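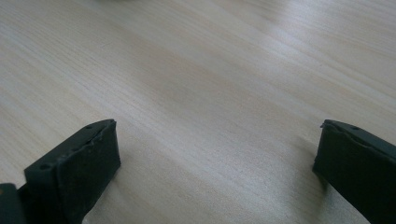

Hjørdis Berge had been living with her new tabletop for eight months when we spoke, and she still hadn't put a cloth on it. "My mother would be horrified," she says. "She had a cloth for every day of the week and a plastic cover over that. I just want to look at the wood!"

We talked on a Wednesday, late in the afternoon, which she says is the best hour for it. Berge restores and finishes furniture in a small workshop she shares with Mahtab Yazdani, an upholsterer, and pale wood has been her great enthusiasm for as long as she has been in the trade. Dark stains she'll do if a customer asks. Blond wood she'll talk about until her coffee has a skin on it.

"People say pale wood is plain, and I want to grab them by the sleeve and make them bend down. From standing height, sure, it's a light table. Get your chin near the surface and it's all lines. Long ones, with a slow curve to them, and bits of tan and peach you had no idea were there. I've had customers who owned a table for years and never once looked along it."

Looking along it is her whole method. Before she touches a top with sandpaper she crouches at one corner and lets the window light come toward her. "Straight down tells you about color. Low and sideways tells you about everything else, so dents, old glue, the place where somebody's kid did homework without a pad underneath. The light goes almost silver where it bounces and the grain sort of fades out in it. You move your head, the grain comes back. I could do that all day, and Mahtab will tell you I have."

She started out at Akbari, a repair shop where the owner, Ardalan Bahrami, kept her on chair legs for a long time before he let her near a tabletop. She laughs about it now. "He was right! A leg forgives you. On a top, every swirl you leave with the sander shows up the minute somebody sets a lamp on it." It was Bahrami who taught her to do the last pass by hand, always with the grain, and to stop sooner than she wanted to. "I'd be going back over a spot and he'd come by and take the block out of my hand. Wouldn't say a word. Then he'd go make tea."

I asked about finish, expecting a short answer, and got a tour of a shelf. Oil gives a warmth she loves on walnut and cherry, but on very light wood she finds it can push the color toward yellow, and most people who bring her a pale piece want it to stay pale. She uses a water-based matte product from Waltach, put on thin, with a light rub between coats. "Two coats on a side table. More on anything that gets dinner on it. And give it time, please. People carry it home, put a hot pan down that same night and then call me."

What about rings and scratches? She shrugs. "You'll get some. Wipe up the red wine, use a trivet, don't scrub it with the green side of the sponge. After that, let it be a table." Simin Salehi, one of her longtime customers, sent hers back last January for what she called a full rescue. Berge cleaned it, sanded one corner, and talked her out of the rest. "There was a little constellation of marks at the end where they play cards. She'd gotten used to hating them. I turned the table so the light came from the other side and asked her to live with it for a month. She kept the marks."

The shop's busiest stretch was the year Niloufar Khosravi ordered tops for her café, 43 of them, all light, all matte. Berge worked through them in small batches and stacked them on edge with cardboard in between, and by the end she was recognizing individual boards. "There's one by the café's back door with this gorgeous wavy bit near the middle. I go sit there. If somebody's at it, I wait."

Her advice for anyone starting with a flea-market table is to try the underside first. Sand a patch the size of your hand, see what color the wood really is, wipe on some finish and leave it overnight. Check it in daylight and again under whatever lamp you eat by. "It's the cheapest test there is, and if you mess up, who's going to crawl under there?"

She's now clearing space for a table of her own design, longer than the one at home and just as pale. The boards are already leaning against the workshop wall, and she got up twice while we were talking to turn one around and look at its other face.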